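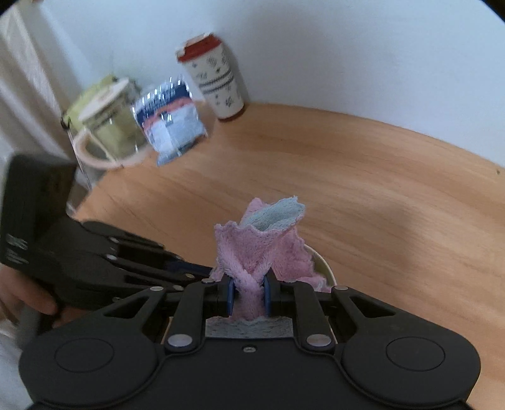

Evaluación de la pinza manual de dos dedos Plallach
Laboratorio de Manipulación, Instituto Fludmont
9 de octubre de 2018

El presente informe recoge los resultados de la evaluación de la pinza manual Plallach, realizada por el Laboratorio de Manipulación durante el mes de septiembre a petición de la Dirección Técnica. El objeto de la prueba era determinar si la herramienta reúne las condiciones necesarias para incorporarse al programa de registro de demostraciones bimanuales, en el que hasta la fecha se venía utilizando el modelo Rimness. La comparación entre ambos equipos se limita a las tareas domésticas de mesa: manejo de recipientes, paños y envases ligeros. No se ha evaluado el comportamiento de la pinza montada en un brazo, cuestión que se tratará en un documento posterior.

Las sesiones fueron dirigidas por Na-rae Hwang, responsable de ensayos, y ejecutadas por Chang-ho Koo y Si-woo Min. La revisión de los registros correspondió a Woo-jin Wi. Ninguno de los operadores había trabajado antes con la Plallach, aunque los dos contaban con experiencia en el manejo de la Rimness.

Alcance de las pruebas

Se registraron 2.338 demostraciones, de las cuales 2.062 fueron aceptadas en la revisión. Las rechazadas lo fueron por tres motivos: pérdida de seguimiento de la posición de la herramienta, cierre incompleto de los dedos al término de la tarea y errores del propio operador. El protocolo de aceptación fue el mismo que se aplica a la Rimness, sin modificaciones.

Las tareas se distribuyeron en 43 guiones. Cada uno establece la posición inicial de los objetos, el orden de las acciones y el criterio de finalización, pero deja libertad al operador para escoger el punto de agarre. Esta libertad resulta relevante en los guiones textiles, donde dos personas rara vez toman la tela por el mismo lugar.

Construcción y mecanismo

La pinza transmite el movimiento a los dedos mediante un varillaje de barras articuladas sobre pasadores metálicos. El recorrido es suave en toda la apertura y no se apreciaron holguras al inicio de las pruebas. Tras las dos primeras semanas, una de las unidades presentó un ligero juego lateral en el dedo izquierdo, que se corrigió apretando la tornillería conforme al manual. El defecto no volvió a aparecer.

La apertura es suficiente para los objetos previstos en los guiones. El cierre, por el contrario, exige un esfuerzo sostenido del dedo índice que los operadores consideraron superior al de la Rimness. En sesiones de más de una hora, Si-woo Min solicitó pausas adicionales. Se recomienda que el fabricante estudie un muelle de menor dureza o, al menos, que lo ofrezca como recambio.

El peso está bien repartido cuando la herramienta se sostiene con el antebrazo apoyado. Con el brazo extendido sobre la mesa, la parte delantera tiende a caer y obliga a corregir con la muñeca. Este efecto se nota más en las tareas a dos manos, puesto que el operador no dispone de una mano libre para descansar.

Manejo de materiales flexibles

Los guiones textiles eran los que mayor interés despertaban en este laboratorio. Con la Rimness, los paños finos se escurren con frecuencia entre los dedos y obligan a repetir la toma. Las almohadillas de la Plallach ofrecen un agarre más firme y permiten sujetar un pliegue por su borde sin necesidad de recoger mucha tela. Chang-ho Koo completó la serie de extracción de paños de un recipiente con menos repeticiones que en cualquiera de las campañas anteriores.

Persisten, no obstante, dos dificultades. La primera es que, al soltar tejidos de pelo largo, la tela puede quedar adherida a una de las almohadillas, de modo que el operador debe sacudir ligeramente la herramienta. Ese gesto queda registrado y conviene eliminarlo en la revisión. La segunda afecta al plegado: la anchura de los dedos impide marcar bien las esquinas, y los resultados son menos regulares que los obtenidos con puntas más estrechas. 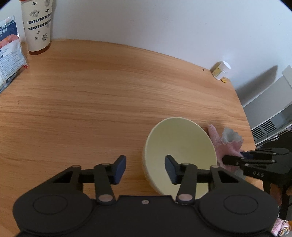 El trabajo con dos herramientas simultáneas plantea exigencias distintas de las que impone una sola. La principal es la coordinación: mientras una de las pinzas atiende un objeto, la otra debe permanecer cerca sin invadir su espacio ni ocultarlo a la cámara. En una mesa de canto curvo, con el bol volcado de lado y el paño rosa justo a su derecha, el margen entre ambas es reducido, y el brazo derecho del varillaje llega a tapar la parte inferior del recipiente en la vista de la propia herramienta. Con todo, los operadores aprendieron pronto a aproximarse con un ángulo más abierto, y las colisiones entre pinzas fueron poco frecuentes a partir de la segunda semana.

Debe señalarse que la Plallach ocupa más espacio que la Rimness en la zona de los nudillos. En los guiones que requieren introducir los dedos en un recipiente hondo, el cuerpo de la herramienta roza el borde antes de que las puntas alcancen el fondo. Para vasos y tarros estrechos se mantiene, por tanto, la preferencia por el modelo anterior.

Cámara y registro

La cámara ofrece un campo de visión amplio, con la distorsión en las esquinas propia de esta clase de ópticas. Los dos dedos permanecen visibles durante toda la maniobra, lo que facilita comprobar el estado del agarre en la revisión. La imagen conserva suficiente detalle en los objetos cercanos; los situados al fondo de la mesa pierden nitidez cuando el operador mueve la herramienta con rapidez.

El seguimiento de la posición resultó estable en superficies con textura. Las paredes blancas y lisas, en cambio, dieron lugar a la mayor parte de las pérdidas registradas. Woo-jin Wi propone mantener objetos variados sobre la mesa, aunque no intervengan en la tarea, a fin de que el sistema disponga de referencias visuales. Esta medida se aplicó en los últimos 18 guiones y redujo las pérdidas de forma apreciable, si bien no se realizó una comparación controlada que permita atribuirle todo el efecto.

La sincronización entre las dos herramientas se efectúa a través del controlador Seo, suministrado por separado. Su puesta en marcha es sencilla. La documentación, sin embargo, omite el procedimiento que debe seguirse cuando una de las unidades se desconecta a mitad de una sesión, y fue preciso consultar al servicio técnico en dos ocasiones. La respuesta llegó en ambos casos al día siguiente.

Mantenimiento

Las almohadillas se sustituyen sin herramientas especiales. El polvo textil se acumula entre las barras del varillaje y debe retirarse con un pincel seco al final de cada jornada. No se recomienda el empleo de aire comprimido, que en una de las unidades desplazó la pelusa hacia el interior de la carcasa.

Valoración

La pinza Plallach se considera apta para el registro de demostraciones bimanuales con materiales flexibles y recipientes abiertos, ámbito en el que supera a la Rimness. No se considera apta, en su configuración actual, para recipientes estrechos ni para tareas de plegado que exijan precisión en las esquinas. La dureza del cierre constituye el principal inconveniente para su uso prolongado.

Se propone adquirir el equipo para los puestos dedicados a guiones textiles y conservar la Rimness en los restantes. Los operadores deberán realizar una jornada de adaptación antes de que sus registros se incorporen al conjunto principal.

Las observaciones a este informe pueden dirigirse a Deok-su Min, Dirección Técnica, Instituto Fludmont.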